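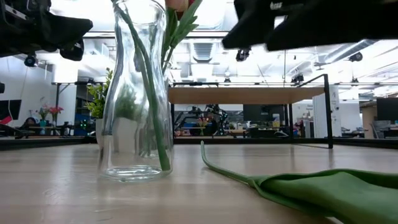

Waltraud asked under my last post whether anybody wipes the thing down between bouquets, or whether we run it until it squeaks. Fair question! She also wanted to know why I had written so much about tulips and so little about the grippers, and after rereading that post I can see her point.

So, maintenance. Our two-armed flower cell at Mekance has one job at the moment, picking tulips off a wooden table and getting them into a narrow glass vase, and you would think that is gentle work for a machine. Nothing heavy, nothing sharp, no metal dust. I came from a shop that did brackets and hinges (576 hinges to a pallet, I still see them when I close my eyes) and I figured flowers would be a vacation. Then I met sap.

Tulip sap dries into a film on the finger pads. You can't see it on black rubber, you have to feel it, and by the time you do feel it the gripper has started holding on to stems a little after it opens. The stem hangs there, swings, and drops wherever it likes. The first time it happened I spent a whole morning in the release timing, changing numbers, changing them back, drinking too much coffee. Then Thảo Phùng walked over, rubbed a pad with her thumb and said "sticky," and went back to her desk.

These days the pads get a wipe at 9 in the morning and again after lunch. Lukewarm water with a drop of dish soap on a lint-free cloth, then a second cloth with plain water, then dry. I used alcohol wipes for a while and the rubber went shiny and slick, so those are back in the first aid drawer where they belong. Arms parked and stop button in before your hands go anywhere near the fingers, please. I know it's a nuisance when you only want one quick swipe.

Water is the other thing. We keep it shallow in the vase, just enough to cover the ends of the stems, and that was Ferdinand Prantl's doing after somebody (me) filled one nearly to the top and a gripper knocked it over. It went across the table, along the edge and down a cable sleeve. I pulled that sleeve off, hung it over a chair back overnight and changed the connector at the bottom, which had gone a bit green from some earlier spill I will not be taking credit for. The new connector is a Haslinger with a rubber boot, and I've put the same kind on the other arm while I was at it.

Camera lenses! I forget them constantly. A gripper camera pointed down at wet stems picks up tiny splashes, and once a droplet dries on the lens it leaves a ring. The picture on the monitor still looks okay to me at a glance, but the arm starts reaching a little short. Puff of air first, then a lens cloth, and don't lean on it, the bracket moves if you lean on it. If the bracket does move you're redoing the camera calibration, and that takes me 8 poses with the checkerboard per arm and most of my patience.

Speaking of brackets, I went over every screw in both wrists in March. Two were loose on the left one. Zsófia Lakatos had been saying for ages that the left arm "sounded chewy" and I had been nodding politely, so I owe her a cake. Each screw now has a stripe of paint marker across the head and onto the metal, so if it turns, the stripe breaks and I can spot it with a flashlight. I also log the cycles in a spreadsheet and swap the pads at 1000, even when they look fine. The old ones go in a jar and I use them for trying out cleaning stuff.

The glass gets washed too, by the way. Clear glass with stems crossing inside it is hard enough for the cameras without a chalky water line, so I rinse the vase with a splash of vinegar when I change the water. And fingerprints, I wipe those off last thing, holding it by the rim.

What I haven't sorted out is leaves. A big floppy tulip leaf will fold itself between the fingers and the pad closes on leaf when it wanted stem. Serpil Türkmen suggested narrower fingertips and printed me a pair at home in Grosevton, and they're on the bench waiting for rubber. I'll fit them on the right arm first and leave the left alone so I have something to compare with. If you've glued thin rubber onto printed plastic and had it stay put, tell me what you used, my last attempt peeled off before lunch.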